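Guest Room Safety Check — my walkthrough list, with comments

Sunday, June 23, 2024
Posted by the owner, Arruda House
3 comments | 100 shares

A few of you asked for the list I use when I go through our rental before the summer bookings start, so I typed it up with my notes from this round. I do the whole thing twice a year, once in February when the place is quiet and once now. OK means I left it alone. FIX means it went on the to-do list. WATCH means I'm probably going to nag myself about it until next time.

ENTRY AND STAIRS

Front door opens fully and latches without slamming — OK. I sanded the bottom edge in the winter and it hasn't stuck on me since.

Deadbolt turns from inside without a key — OK. Please check this one at your own place. I've stayed in rentals where you needed a key to get OUT and I didn't sleep much.

Handrail solid top to bottom — FIX. The second bracket wiggles. I tightened it and it still wiggles, so I think the hole is stripped and I'll have to move the whole bracket over a bit.

Stair treads, no lifted edges — OK.

Porch light comes on at dusk — WATCH. It comes on, but it takes its sweet time, and the bottom step is pretty dark by then.

SMOKE AND CO ALARMS

Test button on every alarm — OK, and my ears are still ringing. The upstairs ones are Pruvinik and they are LOUD, which I guess is what I paid for.

Date on the back of each unit — FIX. The hallway one is past its replacement date. I'd been testing it faithfully and never once took it down to look at the back (oops!). New one is ordered.

CO alarm on the sleeping floor — OK.

BEDROOMS

Window opens wide enough to climb out — OK in front, FIX in back. Somebody painted the back sash before I bought the place, and it gets gummy when the weather is humid. I ran a putty knife around it and it's better, but I want a guest to be able to open it half asleep, so better isn't good enough.

Bed frame bolts tight, slats seated — OK. I push on each corner and listen. If it creaks I get the wrench.

Cords not pinched under bed legs or tucked under the mattress — FIX. The lamp cord had worked its way behind a leg again. I moved the lamp to the other side and that should be the end of it.

Bedding clear of heater and outlets — OK. I like a big spread, but a big spread slides around, and I don't want it up against the baseboard heater come winter.

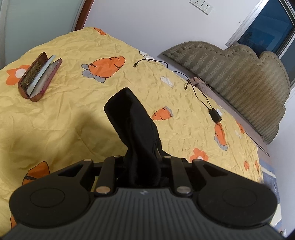 Bedroom check: the yellow spread, wrinkles and all.

Mattress seams checked with a flashlight — OK. I do the seams, the tag, and the headboard joints. It takes a few minutes a bed and I'd much rather know.

Blind cords tied up high — OK. I'm switching to cordless as the old ones die off.

Rug has a non-slip pad — WATCH. The pad is there, but it's gone hard and crumbly at one end.

BATHROOM

GFCI outlet trips and resets — OK.

Tub mat grips — FIX. Tossed it. The suction cups had given up.

Hot water at the tap, full hot, let it run — WATCH. It was hotter than I like for kids, so I turned the Grundness heater down a notch and I'll take another reading next weekend with a real thermometer, since my finger is not an instrument.

Grab bar holds my full weight — OK. I hung off it like a monkey and nothing moved.

KITCHEN

Extinguisher gauge in the green, pin in place — OK. I also moved it out from behind the trash can, where it was no use to anyone.

Stove knobs click off properly — OK.

Under the sink, dry and no smell — OK. I put down a paper towel overnight, and it was bone dry in the morning.

Toaster crumb tray — FIX, fixed, gross.

PAPERWORK

House number on the emergency card by the phone — OK. We're 634, and I write it big, because guests never remember the address when they need it.

Receipts for alarms and the extinguisher in the folder — FIX. I have one of them. The other is in the truck, maybe.

COMMENTS (3)

cluva_cabin: Thank you for the thing about alarm dates. Went and looked, and two of ours are expired. Off to the hardware store.

porchlight634: For the stripped bracket hole, try a glued dowel before you move it. Let it dry overnight and drill a fresh pilot hole. Mine has held for years.

Arruda House: Oh, I like that a lot better than patching the wall! Trying it this week.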